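Onsri cell 3 – assembly demos rejected at upload
Opened by: Tyyne Ojala
Assigned to: Tymofii Boiko
Status: Open, waiting on re-record

Tyyne Ojala
Uploading yesterday's assembly demonstrations and the checker has thrown out 100 of them with "start state not recognised". The start state looks perfectly recognisable to me, but I am only a person. The same task went through without complaint in March.

Tymofii Boiko
Which layout card were you using? There are two in the drawer and they have the same title, for reasons lost to history.

Tyyne Ojala
The laminated one.

Tymofii Boiko
They're both laminated. Look for a revision number in the bottom corner.

Tyyne Ojala
Revision 5.

Tymofii Boiko
Then you're innocent and the checker is out of date. It still has revision 3, where every loose part begins on the floor and the board is bare. Revision 5 lets a demo begin partway through, so the model gets some practice at the later steps. At the moment it is very good at starting and has no idea how to finish, a condition I recognise.

I've pointed the checker at the new card. Please retry.

Tyyne Ojala
Retried. 88 went in and the rest still fail, now with "part pose out of tolerance". Is there a tolerance on how crooked the yellow bar can be? I was told to vary it.

Tymofii Boiko
You were told correctly. Siiri wants the loose parts varied and only the parts on the board kept where the card says. Copying her in. Meanwhile, can you attach the overhead view from one that failed? 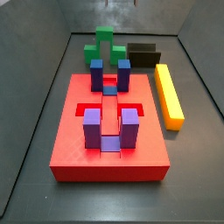 Attachment 1: cell 3, start of a rejected demo. Purple and blue on the board, green, black and yellow on the floor.

Siiri Uibo
The yellow bar is fine at that angle. What I'd look at is purple. The card wants it fully down in the slot before recording starts, and from this view I can't swear to it either way. "Partly in" is a separate start state and needs its own label, or we'll be teaching the thing that nearly is good enough. It will learn that without our help.

Tymofii Boiko
Agreed. Tyyne, please press purple down by hand, check it from the side, and re-record the failures. I'll leave the old ones in quarantine until Siiri has been through them.

Tyyne Ojala
Will do. Could somebody bin the other laminated card?

Tymofii Boiko
Raised as a separate ticket.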